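Packing Light: Your Questions, My Answers

I get a lot of mail about the toiletries post, so I've gathered the things people ask me most into one place. If yours isn't answered, leave a comment and I'll get to it (eventually – I'm slow in December).

Do you really take one small bag for everything?

I do! It's a zip pouch that my friend Burgi Haslinger sewed for me out of an old raincoat, and it has been to Nasport and back more times than I can remember. It holds my toothbrush, toothpaste, a bar of soap in a tin, a comb, deodorant and whatever cream my skin is demanding that month. If the zip won't close, something stays home. I don't negotiate with the zip.

What size toothpaste can I carry on?

For most flights the limit for liquids, gels and pastes is 100 ml per container, and yes, toothpaste is on the list. The number that matters is the one printed on the tube, so a big tube with one squeeze left in it can still get taken off you. I lost a nice minty one that way at Drarnport and I'm still a bit sore about it.

Are travel sizes worth the money?

Sometimes. For a weekend, sure, grab one. For longer trips I'd rather buy a regular tube when I get there, and I've found some great flavors doing that (licorice! it grew on me). What I don't like is a drawer full of tiny half-used tubes, which is exactly what I had before I started this blog.

How do you stop tubes from leaking?

Squeeze the air out first, then screw the cap on tight and stand the tube cap up if your bag allows it. I also put it in its own little sandwich bag. Flip-top caps are the worst offenders in my experience – a strip of tape over the lid helps. Wipe the threads before you close it, too, or the dried crust keeps the cap from sitting right.

Do you pack a cup?

People are oddly divided on this one. I do pack one, a small plastic one, and I love it. Hotel glasses are fine, but on a campsite or a night train you'll be glad of something to rinse with. It also doubles as a holder, so your toothbrush isn't lying on a shelf that who knows what has been on. Cillian Madigan wrote in to say he keeps his socks in his, which I guess works if it's a big cup.

Where should the toothpaste go when I arrive?

Straight into the cup, next to the brush. I unpack my pouch the minute I get into a room, before I even take my shoes off, and put everything out on one table or shelf.
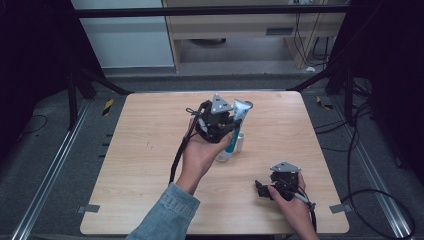

Keeping the two together means I only have one thing to grab on the last morning, when I'm half asleep and sure I've forgotten my passport. If the cup is a light one, a full tube can tip it right over, so lean it against the wall or lay the tube down beside it.

What about toothpaste tablets?

I tried a jar and wanted to like them more than I did. They weigh next to nothing and there's no liquid limit to worry about, but I missed the foam. Burgi swears by them. Buy a small pack first and see.

Can I use your list for my scout group?

Of course, print as many as you like! Just leave my name at the bottom.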